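Demonstration Teaching Program: Frequently Asked Questions
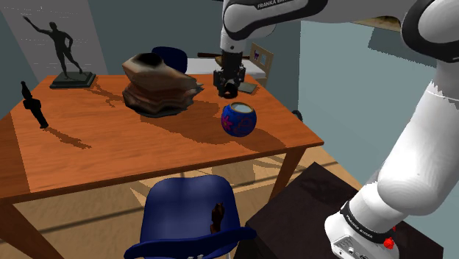 Published by the Zendmont Demonstration Teaching Office
Last revised Saturday, August 10, 2024

The following answers are provided for staff, partner sites and members of the public who wish to take part in the Zendmont program. Questions not covered on this page may be submitted through the contact form.

What is the purpose of the program?

The program collects examples of tabletop tasks performed by a robot arm under human control. The examples are used to train software that will later attempt the same tasks without an operator.

What is the difference between hand guiding and remote control?

In hand guiding, the operator stands beside the arm, holds it near the wrist and moves it through the task. In remote control, the operator works from a separate station and the arm follows the movements of a handheld controller. Both methods are recorded in the same file format. Hand guiding is available only at the Tsuchiya site.

Does the program use simulated rooms as well as physical ones?

Yes. All new operators begin in simulation. The rendered room used for training places a Franka Emika arm at a wooden table with ordinary household items on it, including a brown ceramic vase and a small blue bowl. Operators are expected to reach the bowl without touching the vase. An operator who makes contact may reset the room and begin again, and no penalty is recorded.

Is prior experience required?

No. Applicants must be 18 or older and must complete the orientation module and 5 practice sessions in simulation before they are assigned to a physical arm. Persons who have used the Flelter controller at another site may request a shortened orientation.

How long is a session?

A session lasts 60 minutes, including setup. Operators may stop at any time. Partial sessions are accepted provided that the last attempt is marked as incomplete.

What makes a demonstration acceptable?

The gripper should approach the object at a steady speed, close once, and release the object fully before the arm is withdrawn. Long pauses should be avoided. Reviewers will reject a demonstration if the object is pushed into place instead of being lifted, unless the task sheet allows it.

Should failed attempts be deleted?

No. Failed attempts must be kept and labeled. The Grornov review tool offers a list of labels for this purpose, and "other" should be selected only when a written note is added.

How many demonstrations does each task need?

Most tasks call for some 800 accepted demonstrations. The current task list contains 129 entries and was last expanded in April.

What personal information is recorded?

The program stores an operator number, the time of each session and the motion of the controller. Audio is not recorded. Operators may ask for their sessions to be withdrawn at any point before a data set is released.

Whom should I contact if the controller loses its connection?

Release the trigger and wait for the status light to turn amber. If the connection is not restored, end the session and report the fault to the site desk. Do not restart the station yourself.

This website uses cookies to improve your experience. By continuing to browse, you agree to our use of cookies. Accept | Manage preferences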